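About Stoltell Games

Stoltell Games is an independent developer and publisher of story-driven games for mobile devices and personal computers. The company was founded by Balakrishnan Bhat and Malathi Hegde, who had worked together on puzzle titles for other publishers and wished to make longer games that could be played in short sittings. Mr. Bhat serves as managing director. Ms. Hegde leads design and writing.

The studio employs 50 people in Wakstead, where programming, art, sound and player support share a single building. A smaller office handles translation and testing.

Our Games

Our first release, Drallevari, is a mystery adventure set in a river town whose residents have stopped speaking to one another. Players take the part of a visiting surveyor and gather testimony over 496 short chapters, each of which can be finished in a few minutes. The game is offered free of charge, with an optional purchase that removes advertising. It does not sell hints, extra turns or random rewards, and the company has no plans to change this policy.

Our second title, Rao, is a turn-based trading game for one or 2 players. It was built on the same engine and shares the saved-profile system, so that an account created in one game may be used in the other. A free update with new trade routes and a revised tutorial is scheduled for November.

How We Work

All of our games are tested with members of the public before release. The Stoltell player panel has 3,000 registered members, who receive early builds and return written comments. Panel membership is open to adults in any country — no prior testing experience is required — and applications are reviewed each month.

Environments are modeled and lit by our own art department and are kept simple enough to run well on older phones. 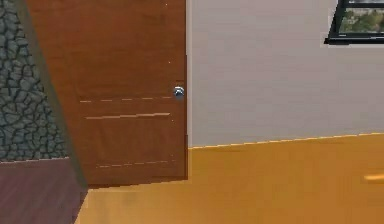
Interior render: wooden door with round metal knob.

Careers and Contact

Open positions are posted on the Careers page. We accept applications from recent graduates as well as experienced staff, and every applicant receives a written reply. Press inquiries and requests for review copies should be sent through the contact form, with the name of the publication given in the subject line. Questions about accounts or purchases are answered by the player support team.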